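Workshop notes, October

Shayne Cosgrove's lunch-packing arm now has its second set of fingers, printed in black on the Kasten at the Oltcombe workshop. The first pair flexed too much and dropped soft food. These are wider and close more slowly. Shayne has logged 57 picks with them so far – bread and buns mostly, out of clear plastic tubs on the white table. 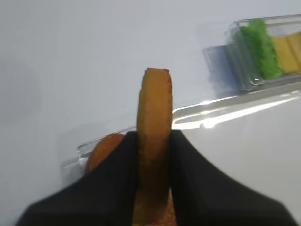
The wrist camera stays on for the next round. Wiring notes are in the blue binder, and bench 48 is booked until 9 p.m.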